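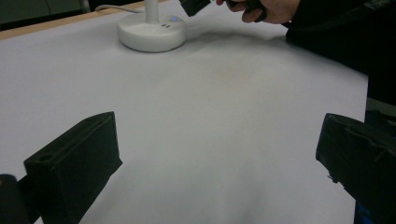 Grovasano Hand-Held Demonstration Gripper: Equipment Review

The Baptiste teaching laboratory has completed a three-month evaluation of the Grovasano hand-held gripper, a tool with which an operator records a task by hand for later use in training a robot arm. The evaluation was led by Ha-neul Ko and covered 400 recorded demonstrations of tabletop work, chiefly picking, placing and sorting small parts.

Setup. A new operator was ready to record after about 70 minutes of instruction. Calibration is performed once per session and is clearly described in the manual. The pairing procedure is less satisfactory — it must be repeated whenever the battery is changed, and the manual places this information in an appendix.

Handling. The two fingers open wide and close evenly under light trigger pressure. Operators with smaller hands reported fatigue during long sessions, and the laboratory now limits continuous recording accordingly. The finger mounts held their alignment throughout.

Recording quality. Demonstrations made on plain, pale tabletops were generally usable. Glossy surfaces under direct lamps gave poorer tracking, and staff were advised to turn desk lamps away from the work area.

Comparison. The laboratory previously used the Zornora remote-control station. That system remains preferable for slow insertion tasks, where the operator benefits from seeing the arm's own limits. For short, varied tasks the hand-held gripper was considerably faster, and new staff preferred it.

Software. Files are exported through Grallow without conversion. Deleting a failed take requires several confirmations, and a single-step option would be welcome.

The laboratory rates the gripper 80 out of 100 and has approved it for general use beginning in April. Requests for a loan unit should be submitted to the equipment desk.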